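Flenberg Bench Practice Pack: a rulebook for two-arm tables that people will read

Posted Jul 27, 2021

I have read a fair number of safety documents for small robot arms and most of them put me to sleep by the second page. So I was surprised to find myself reading the Flenberg pack over lunch, then again at home, then reading parts of it out loud to people who hadn't asked. It's good! It has a few holes, which I'll get to, but if you run arms on a table with people reaching in and out all day then I think you should have a look at it.

What's in it

A ring binder with 21 rules, one to a page. A set of wipe-clean cards with the same rules in short form. A pad of start and finish checklists, and a thin logbook. There is also a download with all the pages in it, so you can print the one that got coffee on it.

The binder doesn't replace your proper risk assessment or the standards you have to meet, and it says so on the first page in plain words. It covers the layer underneath, the everyday habits. Who may reach over the table and when. Where things go when they aren't being picked up. What you write down when something is dropped.

The rules I liked best

Rule 4 is about parking. Anything with a blade or a point gets a regular spot, and the task sheet says where that spot is. We keep scissors and hand tools at the far left corner of our table, and before the pack that was a habit that lived in two people's heads. Now it's on the sheet, and a new starter can set the table up without asking.

Rule 9 says one arm, one job, spoken aloud. Before a run, the operator says what the left arm is doing and what the right arm is doing. I felt a proper fool the first time. By the end of the week I was catching mistakes in my own plan halfway through the sentence, usually both arms heading for the same bit of table (it always sounds fine until you say it).

Rule 13 deals with small loose things in open containers. Look into the container from directly above before the gripper goes in, and write down what is in there for that run. Simple, and it cleared up a long argument of ours over whether a failed pick was a bad grip or just a different mix of stuff in the pot.

Rule 17 is cables. Move each arm slowly through its full reach and watch the cable the whole way, both arms, every morning. It takes a while. I've come round to it.

How we used it

We had the pack at the Favby workshop on one table with two arms, both mounted along the near edge with a stand between them. The work is plain tabletop handling: pens, tubs, discs, odd bits of household stuff. We kept up the logbook for 1183 runs, and I'd say the log is where the value is. Each line has room for the task, the operator, which arm, and one short remark. You start to see things. Our trouble was mostly with thin items lying flat, and I would have bet money on the round ones.

The logbook holds 2000 lines, so ours still has plenty of life in it.

What could be better

The cards are too glossy. Under our lights you have to tilt them to read them, and that's a nuisance when your other hand is on the stop button.

Rules 18 to 21 are written for arms bolted to a steel frame and read oddly if yours stand on a wooden table like ours. There's a half page on checking fixings in wood, right at the back, and it deserves a rule of its own.

The checklist has 6 boxes for the start of the day and none for a change of operator. We drew one in. I really do think a handover box should be in the next printing, because that is when our small muddles tend to happen.

And the binder rings are poor. Ours went out of line in the first month.

Compared with Prollside

Prollside sells a similar set and we had a copy from January onwards. It is more thorough on stop circuits and guarding, and if you are fitting out a new room I'd start there. For the daily stuff it's heavy going, with long sentences and a lot of "where applicable". The Flenberg writer has clearly stood at a table and waited for an arm to let go of something. You can tell from the wording: "Keep your hand out until the arm is still. Then count. Then reach."

Our table in the middle of a run, with the blue tool next to the right gripper and the left one over the tub:
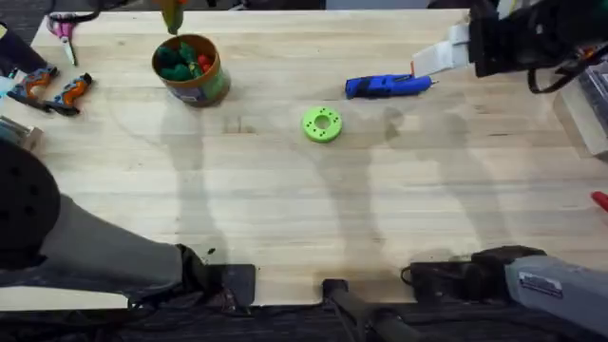 Would I buy it again?

Yes, and I've already asked for a second set for the Ng project, where they have been working from a sheet of notes taped inside a cupboard door. I'll be printing their cards on matt paper.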